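Unit 4: Choosing and Fitting Absorbent Products
Handout for home care aides
Instructor: Evangelia Giannakopoulos

Reading for this unit: Nyaga, chapter on continence care. Skip the section on catheters, we do that in October.

Types of product

Pads are worn inside ordinary close-fitting underwear or mesh pants. They suit light to moderate leakage. Pull-ons look like underwear and work for people who can stand and manage their own clothing. Briefs with side tabs can be changed while the person is lying down. Underpads (bed pads) protect the mattress or chair and do not replace a worn product.

Sizing

Measure the waist and the hips and use the larger number. Check it against the chart on the package. Sizes differ between makers, so a medium in Vetano may be a large in Elis. Going up a size does not add absorbency. A brief that is too big gaps at the leg and leaks.

Measure again after any clear weight change.

Keeping a record

Before picking an absorbency level, keep a bladder diary for 3 days. Write down the time of each change, whether the product was damp or soaked, and any leak onto clothes or bedding. Day and night often need different products.

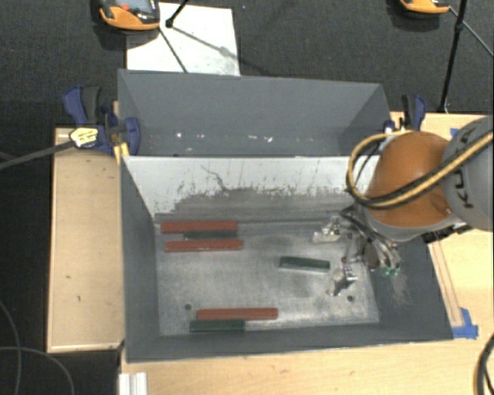
Changing a tab brief in bed

1. Wash hands, put on gloves, close the door.
2. Roll the person onto one side, facing away from you.
3. Tuck the used brief under and clean front to back. Pat dry.
4. Fold the new brief lengthwise, place it, and roll the person back.
5. Fasten the lower tabs first, angled up. Then the upper tabs, angled down.
6. Run a finger around the leg edges so the inner cuffs lie flat in the groin.

Skin

Look at the skin at every change. Report redness that does not fade, broken skin, or a rash with small spots at the edges. Use a thin layer of barrier cream. Thick cream clogs the top sheet and slows absorption.

For next class: bring one completed diary sheet. Questions on sizing go to Stelios Balaskas.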